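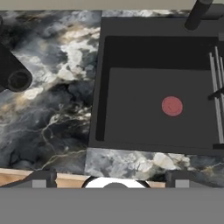

Our project studied how people in a small town decide to go to a concert by a band they do not know. It was made for the course Music and Audience, second year, and handed in on 2019-05-31. The group was Solange Huet, Ah-rin Ok, Shivam Maurya and me, Florian Fleury. Our teacher was Annick Poulain. We organized one evening ourselves, called Gedari, and we compared it with the spring program of two other places. Before we had any band we already discussed the poster. Solange wanted a dark background with the names of the bands in one pale color on top. Shivam found it too dark for a spring concert. We printed it in her version.

Method

We followed the programs of the Brunine, a bar with a small stage, and the Lacroix, which is the old cinema. In April these two places announced 42 concerts. For every concert we wrote down the style, the ticket price, how early it was announced, and if there was a song to listen to in the announcement. The Brunine gave us its door numbers for the month. The Lacroix gave only the total, 1,021 tickets, so we could not compare the evenings there one by one. This is a weak point of the work and we knew it early.

For our own evening we asked 30 visitors to answer a short paper form between the first and the second band. Ah-rin wrote the questions. In the first version there were too many of them, and people in our class stopped in the middle, so she kept only the ones about how they heard of the evening, who they came with, and if they knew the music before.
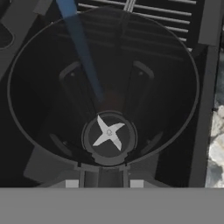

Did a song in the announcement bring more people to the Brunine?

A little, but only when the concert was announced more than a week before. With the late announcements we saw no difference.

The price was less important than we expected. Free concerts at the Brunine were sometimes almost empty, and the most expensive evening, a brass band from the coast, was full. Several people wrote on our form that a friend asked them to come and that they did not look at the price before the door.

The evening

We had 2 bands. Clumutik opened, a trio with accordion, drum machine and voice, and after them came a guitar group from our school. The sound check started late because a cable for the drum machine was missing – Shivam went home by bicycle to get his own. Clumutik played without a break between the songs, and the audience did not know when to clap, but at the end they clapped for a long time. The second group was louder and a part of the older public moved to the back. 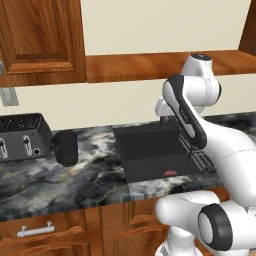
What we would change

We would give the form at the exit and not between the bands, when people want to talk or buy a drink. We would also ask the Lacroix for its numbers in winter, before its busy season. Annick Poulain advised us to speak with people who stayed at home – this is more difficult, but the answers would be more useful for a venue. Ah-rin keeps the paper forms and the table with the concerts, and students of next year can ask her for a copy.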